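Plavier 制御ソフトウェア 設定手引書
最終更新日:2021年1月31日
2021年1月31日 Drunormont 技術文書課

第4章 把持シミュレーションの設定

4.1 適用範囲
本節は、把持計画モジュール Worku をシミュレーション環境 Anlow に接続し、手先視点の描画結果を用いて把持動作を検証する手順を定めるものである。実機への転送手順は第6章による。

4.2 準備
Anlow を起動する前に、ポート906が他のプロセスに使用されていないことを確認すること。12月版以前の設定ファイルは読み込めないため、付属の変換ツールで更新する。

4.3 手順
1. Anlow を起動し、「新規シーン」を選択する。
2. 対象物の形状ファイルを読み込む。単位はミリメートルとする。
3. 物理演算の更新周波数を200Hzに設定する。
4. Worku の接続先に Anlow のホスト名を入力し、「接続」を押す。状態欄が「待機」に変わるまで次の操作を行わないこと。
5. 視点を「手先」に切り替え、背景を「単色」に設定する。
6. 対象物の初期姿勢を指定し、「接近」を実行する。
7. 指を閉じる前に一時停止し、描画画面で左右の指と対象物の位置関係を確認する。

注記:背景を単色とした場合、領域抽出の結果は実環境より良好となる傾向がある。認識性能の評価には用いないこと。

注意:接触判定の許容値を既定値より大きくすると、指が対象物に食い込んだまま計算が継続することがある。変更した場合は必ず記録を残すこと。

4.4 一時停止時の確認
対象物が両指の間にあっても、片側の指に寄っている場合は、閉動作の際に先に接触した指が対象物を押し動かすおそれがある。左右の間隔に差が認められるときは、横方向の補正値を見直したうえで手順6から再実行する。

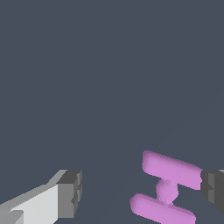 桃色の糸巻き形対象物と左右の指。対象物は右の指に近い。

補正値を手で入れるより、Worku の「中心合わせ」を有効にして接近からやり直すほうが早い、との意見が利用者から寄せられている。ただし、棒を二本つないだような形状では中心の推定が姿勢によって振れるため、結果を目視で確かめてから指を閉じるべきだ、とも付言されていた。当課としても、この機能を使用する場合は目視確認を省略しないよう求める。

4.5 記録の保存
検証は、初期姿勢を変えながら約100回実施する。終了後は「記録」メニューから結果を書き出し、設定ファイルと同じフォルダーに保管すること。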